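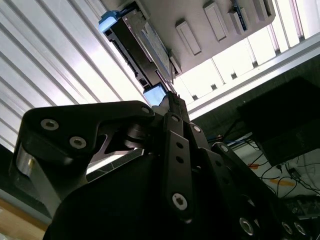
I have read a lot of good-practice documents for robotic disassembly now, and most of them were written by people who have never lost a screw inside a power supply. The latest is the Brellison guideline, 186 pages on taking old desktop computers apart with a robot arm. Binta Okafor sent it to me with no comment, and I should have taken that as a warning.

It starts reasonably. Cut the power, let things discharge, keep hands out of the working area while the arm is enabled. Fine. I have no quarrel with any of that, and if your shop needs a guideline to tell it so, please buy the guideline.

Then we get to Section 6, on part presentation. Every case must be "located in a repeatable known position" before the program starts. How repeatable? It doesn't say. Office desktops that have spent years under somebody's desk are not repeatable objects. The side rail is bent on one, the cables in the next were tied up by a technician with strong opinions, and a third has had its memory pulled already. You can clamp the outer shell as carefully as you like and the orange cable still goes wherever it wants.

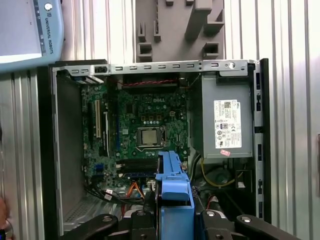 Cables are where I lose patience with the whole genre. The guideline gives them one paragraph, and the paragraph says they should be "managed prior to manipulation." By whom? If a person has to reach in and move the wiring before every pick, then your cycle time includes a person, and so does your risk assessment. Nneka Iyamu raised exactly this during the comment period last November. The reply she got thanked her for her interest.

I'm also suspicious of the success figure everybody quotes from the appendix: 878 drives removed out of 900. Read the footnote. Attempts that were stopped by an operator were left out of the total. Well, I could get a lovely number that way too.

What I would put in, if anyone asked:

Write down every time a human touches the job, including the small nudges.
Give removed parts a fixed place to go, and draw it in the procedure.
Report stopped attempts as failed attempts.
Say which models you tried it on, and what had been taken out of them beforehand.

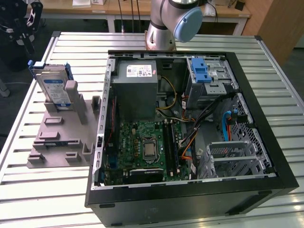
Open tower on the table, with a drive upright in the gray fixture next to it.

The second item on my list gets the most pushback. Adesuwa Akande thinks a bin is good enough for scrap, and for scrap she may be right. But a drive that has to be wiped and accounted for should be standing somewhere you can read its label. The guideline has nothing at all on this, in 186 pages. It does have a full page on the color of the cover sheet.

I'm told a revision is planned. I've sent in my four lines and will post the reply if one comes.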